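Skamska (robot)

Skamska is a two-armed tabletop manipulator built in a shared workshop and documented on the workshop's wiki. It is usually described as a low-cost household robot, a label that its own build notes only partly support. The current version, the second, was completed in March 2023.

Design

The robot uses a pair of jointed arms mounted at the front of a table, each ending in a two-finger gripper. The arms were bought secondhand. The builders made the mounting frame, rewired the power supply and wrote the control software, called Pakeck. Early posts called the machine "built from scratch," wording that was later removed from the project page after other members objected.

The stated parts cost is $980. This figure leaves out the arms, the computer and all tools, and no receipts have been published. Labor is given as 71 hours, though the log begins only after the first frame had been scrapped.
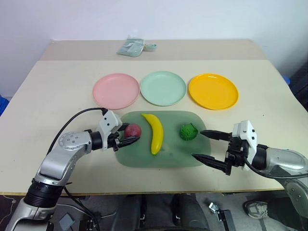
Testing

Most trials involve moving toy food between a tray and colored plates. The project page claims 1000 successful transfers. It does not say how many attempts were made, what counted as a success, or how often a person stepped in to reset the objects. The longest run posted without edits lasts 18 minutes.

Toy food is light and keeps its shape, so the results say little about handling real groceries. No trials with wet dishes or full containers have been posted.

Reception

Bitton, a hobby newsletter, called the robot "nearly kitchen-ready" in a short notice that repeated the project's own numbers. A longer review in Heitmann, a workshop bulletin, praised the wiring diagrams but found the cost claim misleading. The diagrams remain the most copied part of the project. As of March 20, 2023, no complete second copy of the robot had been reported.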